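Thread by the Prusstead gear log
February 25, 2021

1/
Long one. I've been paying for the Mimero hand-held gripper kit and the Data plan that goes with it, and I keep getting asked if it's worth the money. Short answer: parts of it. Long answer below, with grumbling.

2/
What's on offer. You get a gripper you hold in your hand, a camera that looks down past the fingers, a charger and a case. You do chores with it. The recordings go up to Mimero, and the Data plan sends them back cleaned up so you can train a robot arm on them. No arm included.

3/
Price is $345 a month on the Data plan. The hardware is "free" with that, in the way a phone is free. Stop paying and it goes back in the case and off to them, shipping on you.

4/
The sales page says anyone can be recording "in minutes." The setup guide is 38 pages. I read all of it – the part you need is near the back, after the safety section and a long letter about the future of the home.

5/
First job I gave it was cloth. Every kit demo uses blocks and mugs, and blocks and mugs are easy. Cloth is where I want to see what a gripper like this can do, so I heaped up fabric in different colours and went at it.

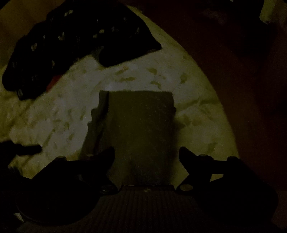
Fingers open over the folded olive-brown piece, mottled cream fabric underneath, black patterned cloth behind.

6/
Things I like. The gap between the fingers is generous. You can come down on a folded piece and still see a good stretch of it between the tips before you commit. Some of the cheaper grippers I've tried block the very spot you're aiming for.

7/
The tips turn up and are rounded at the end. Nice for not snagging. Less nice for picking up one layer out of two. Along the edge of a fold I kept getting both layers or neither, and after an hour I was cheating by bunching the cloth first.

8/
Cheating matters here! The whole pitch is that the robot learns from what you do. If I bunch everything up because the tips can't manage a single edge, then bunching is what the robot learns. The guide has one line on this: "grasp naturally." Thanks.

9/
Weight. It's fine for a short session. By the end of a long one my wrist was sore and my movements had gone lazy, and I'm sure that's in the recordings too. Mimero suggests breaks. Mimero also bills by the month whether you take them or not, so you feel a bit of a push to keep going.

10/
Dark colours next, as this is where the sales page gets brave. It says the Data plan "handles any household lighting." I've gone through my own recordings with that sentence open in another window. Black cloth in low light comes through as one near-solid shape with a few pale flecks on it. If you can find the folds in that, you're doing better than me.

11/
Light cloth has its own trouble. Put a big piece of yellow-green fabric in front of the camera and you get real creases and real shadows, and both are long dark shapes. I can mostly tell them apart because I know how cloth behaves. I asked support how their cleanup step tells them apart. The reply was a link to the sales page.

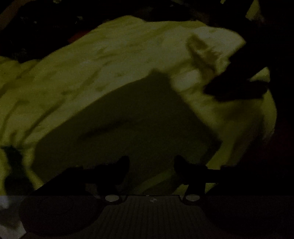
12/
On the shadow question, then. A hard-edged one across the middle of a crumpled cloth can have a sharper outline than any of the wrinkles near it. My guess is a model trained on a small pile of this would happily go and pinch the shadow. I can't prove that. They could disprove it by publishing anything at all on failures, and so far they haven't.

13/
What you get back from the cleanup. Files are neatly sorted, times line up, and the finger opening is logged alongside the video. Credit where due, that last part is good and I'd miss it. Doing it by hand is misery.

14/
What you don't get: a reason when a recording is thrown out. Mine came back marked "rejected – quality" and nothing else. Was it the light? Did I move too fast? Was a thumb over something? I'd fix it if they told me. I re-did the same fold in the same spot and it passed.

15/
Turnaround is sold as 2 days. My first batch took 7. The second one was on time. They never mentioned the first, and the status page was green throughout.

16/
Compared with Brunner, since I know it's coming up in the replies. Brunner sells you the gripper outright and leaves you to sort your own files. Stiffer trigger, smaller opening between the fingers, uglier case. But it's yours, and nothing goes up to anyone's server unless you send it.

17/
I still prefer the Mimero in the hand. The Brunner trigger had me squeezing harder than cloth needs, and you could tell from how the fabric puckered. If Mimero sold the hardware alone, I'd buy it and stop complaining. I asked. There are "no current plans."

18/
Privacy, quickly. You are recording your home. The terms say Mimero may keep "derived materials" after you leave. I wrote in to ask what a derived material is and got a polite paragraph that used the phrase again. Read that section before you point the thing at your own bedroom.

19/
Who might get on with it: a small lab with an arm already running, a tight deadline, and someone else paying. You'd use the service hard for a month or two, get your files, and send the case back.

20/
Who should wait: hobbyists, anyone mainly after cloth, anyone who works in dim rooms or likes to know why a file was refused. Also anyone who thinks a robot comes with it. I've had that message more than once now, and the sales page does very little to clear it up.

21/
There's meant to be a new set of tips in June, thinner at the end. Could sort out the single-layer problem. I've been promised thinner tips before by other companies, so I'll believe in them when I've picked up one layer of a folded cloth without swearing.

22/
I'm keeping the plan for one more month, mostly to see if the rejections start to make sense. If you've had a batch refused and got a proper explanation out of support, please post it under this one. I'd like to know which form you used.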